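Can any robot really clear up a kitchen yet, or should I stop listening to salesmen?

Posted in Home and Workshop, Mon 27 January

Semeniuk
I help run a small repair workshop with a kitchen at the back, and most of my week goes on things that aren't repairs. Wiping the counter, putting spoons back in the drawer, sweeping up, sorting the screws that end up in the tea tray. A firm called Darnadico came round in August and told us a two-armed machine would be doing all of that "within a couple of product cycles". They wanted 60 a month just to keep our place on a waiting list. We said no, but one of the others here keeps bringing it up, and now he has been watching clips of arms folding towels and thinks we missed a bargain.

I'm not against it. I would love something that tidied up overnight. But I have bought a robot mop, a window cleaner that fell off the window and a bread machine, so I'm careful now. Has anyone here got one doing real chores, every day, with no one standing next to it? What should I ask the salesman if he comes back? We have the room – the counter runs along one wall and there's floor space in front of it – but I don't want to pay for a demonstration.

Sorkusetti
No. Don't bother. My brother-in-law's works had one on trial for moving trays and they ended up moving the trays to where it could reach them. Get a dishwasher with a decent cutlery rack.

Volodymyr Nazarenko
I wouldn't go quite as far as the reply before mine, but I'm closer to it than to the salesman. I spent two years looking after packing machines at Cirkport and I still follow this stuff in my spare time.

The first thing to get straight is that "machine" covers two very different jobs. A machine that does one thing in one place, with everything presented the same way up, is old news and works well. Ours put lids on 1611 tubs a shift and I hardly touched it. A machine that walks up to your counter on a Tuesday and copes with whatever you left there is another matter. Your spoons will be in a heap, handles pointing everywhere, one of them under a tea towel. You sort that out by feel without thinking. A two-fingered gripper has to work out where one thing stops and the next begins, pick a place to hold it and then get there without shoving the rest off the edge.

Thin things and dark things are a pain. So are corners, as there has to be room for the hand as well as for whatever it's picking up. Anybody who has tried to get a teaspoon out from behind a cooker already knows the problem, and that's with five fingers.

A lot of what gets shown now is done in simulation first, which is sensible enough. You can drop the same spoon 200 times and break nothing. I just wouldn't take a success there as a promise about your kitchen. A drawn floor has no crumbs on it unless someone puts them in. If a firm tells you it managed a job 81 times out of a hundred, ask what happened the other times, and who picked the thing up.

Questions I'd put to your man:

Will you run it in our kitchen, on our mess, without tidying first?
Is anyone steering it, here or down a line somewhere else?
How long for one full clear-up, start to finish, with no cuts?
What does it do when it drops something?
Who comes out when it stops, and what does that cost?

If he gets vague on the second one, show him the door. Plenty of the clips your colleague has been watching have a person with a pair of handsets just out of shot, and some of them are sped up too. Look at a clock or a tap in the background if there is one.

For sweeping, buy a cheap robot vacuum and lift the chairs. For the screws, a magnet in a sock. For the counter I'm afraid it's still you and a cloth – I'd look again in a few years.

These three are all simulated, the sort of set-up I mean: a room with a counter and a wooden floor, then the gripper close up, once with dark odds and ends by its fingers and once with nothing between them.

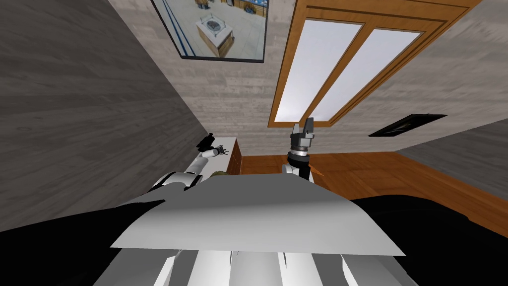
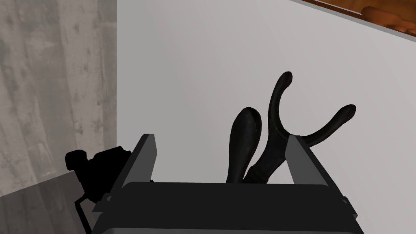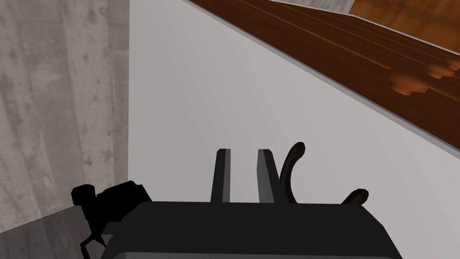
Semeniuk
Thanks, I've copied the five questions onto a card and stuck it by the phone. I'm still not sure about the waiting list, though. If he says the steering is only "for the first few weeks, while it learns", is that a fair answer or is it the same thing in a nicer coat? My colleague is convinced it's fair, and he'll be the one picking up the phone.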